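Notebook, packing prep bench, Skunia line
Aug 25, 2023 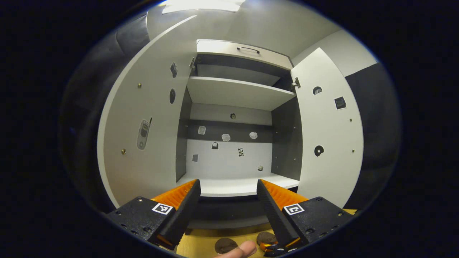 Main topic today is the handover between the prep bench and the Grivholm cell, and what is left for people to do once the cell takes the repetitive part of kitting. Yolanda Huamán went through the job sheets with me. Before January a kitter opened the supply cabinet, pulled parts, checked them against the sheet, placed them and closed up. Now the kitter demonstrates the pull with the hand gripper, we train on the demonstrations, and the kitter supervises. I ran demonstrations at the white cabinet with both doors wide open. The stickers on the back wall and the inner door faces turn out useful as texture for tracking, so they stay. The marker on each finger should be wiped at the start of a shift. Orange pads on both jaws are the ribbed type; keep to that type until the current set is complete.

Demonstrations logged: 109. Rejected: 9. Most rejects were late starts, where the operator was already moving when the recording began. The fix is a pause at the start position, which everyone forgets by mid-shift. Added a beep.

Target is 2000 before we retrain. At the present rate this is a staffing question more than a technical one. Demonstration time is booked as "idle" in the Ueda scheduler, and it shows up against the kitters in the weekly output figures. Yolanda raised this in January and it has not been changed. Two people have stopped signing up for slots, and I would do the same in their place. Asked planning for a separate booking code. No answer yet.

Other changes noted on the floor:

Walking is down. Standing in one spot is up, and the mat at station 2 is too thin for it.

Kitters used to catch wrong parts by feel when they pulled them. The cell does not. Wrong parts now surface at final check, where the rework takes about 9 minutes per kit. Proposed a manual spot check at the cabinet at the start of each batch. Yolanda wants it done by whoever loaded the cabinet – I would prefer a second person. Left open.

The stop procedure is known on days. On nights it is known by the lead only. Needs a walk-through at the cell with the whole crew, reading the card does not count.

Starunier quoted for a second hand gripper. Holding the order until the booking code is settled, no point in having two if the slots stay empty.

To do: start-of-shift wipe added to the card, thicker mat, chase planning, night walk-through.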